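Workshop notebook, February, cloth folding bench
Entry by M. Bajpai, after lunch

Green cloth lying flat, red one in the back corner, waiting.

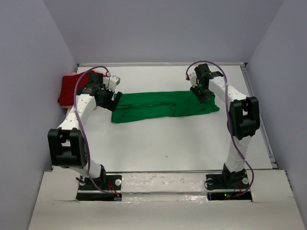 1. Cloths

I took both from the Chauhan box, the one on the lower shelf, because the Vutholm box is still sealed and I don't want to open it before we decide about labels. Box number is 3065. Please write it on the sheet if you take from there also.

The green is the easier color for me. On the white top I see the edge at once, also in the evening. It has soft creases in the middle and more to the right side. I did not iron it. Last month I ironed everything and then the fold looked very nice, but this is not how a cloth comes out of a drawer, so the notes from that time are not so useful. From now on I smooth by hand only, two strokes from the middle to outside, and I leave what stays.

The red I keep bunched. I want to have one cloth in each state, one laid out and one in a heap, and exchange them after the break.

2. Folding, what I want to try

Long side first or short side first? When the cloth is laid wide like this, I was always bringing left end to right end. The result is a thick packet with a fat side where the crease was. Madhu's way (mine, so I can complain about it) is quick but it does not stack well. My mother folds in thirds the long way and then rolls it a little. I will try thirds today.

Order for the afternoon:
Green, half and half again.
Green, thirds, then half.
Red, open from heap, smooth, thirds.
Red, same but without smoothing.

Between the folds shake out the cloth completely. If you only open it, the old crease guides the new one and you think that you became better.

3. Washing

Before, we used the Cumon powder, 200 g for a full load, and this is too much for so few cloths. They became stiff and kept a fold line like paper. I would like to go to half of it and rinse two times. Wash the red separate, at least the first times. I don't trust this color. I had a pink shirt at home for the same reason.

No softener. A softened cloth slides on the white top and I can not keep the corner in place with one finger.

4. Table

Top should be wiped with a damp rag and then dry before cloth goes on it. Small crumbs make bumps which you see only after folding, and then you search for a mistake which is not there. The wipe I do in the morning, someone else please at four.

5. Open points

Skiltonport asks for the fold sheet with cloth sizes. I have none measured after washing, only from the packet, so I did not send it yet. Measure flat, not pulled. If you pull at the ends it grows and next day it is short again.

Order 3960 (more cloths, same seller) is not confirmed. I asked for a third color, not white. White on a white table will give me a headache.

Is there a tray with low edge somewhere? I want the finished packets to stand next to each other and not in a pile, so we can compare how high they are after one night.

Continue on next page with the thirds.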